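Setting up a small snack counter

Most guides want you to buy a matched display kit. I wouldn't. Clear racks and one basket do the job.
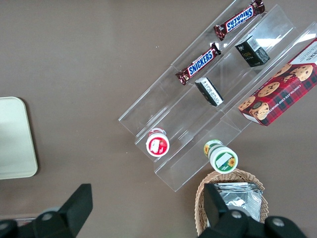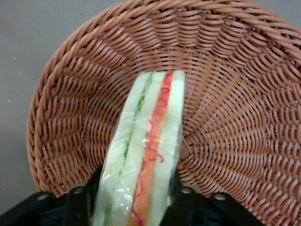
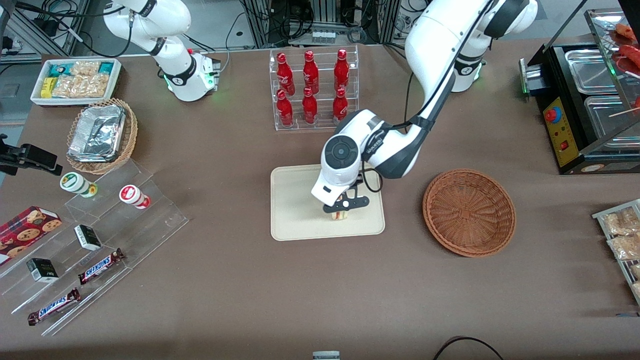 Start with what people grab without thinking, and give it the easiest reach. Tiered racks help, though I doubt the claim that they raise sales. Two Snickers on an upper level with small boxes beside them is plenty. Wrapped sandwiches go in the wicker basket -- cut side up, so buyers see the layers. Restock little and often.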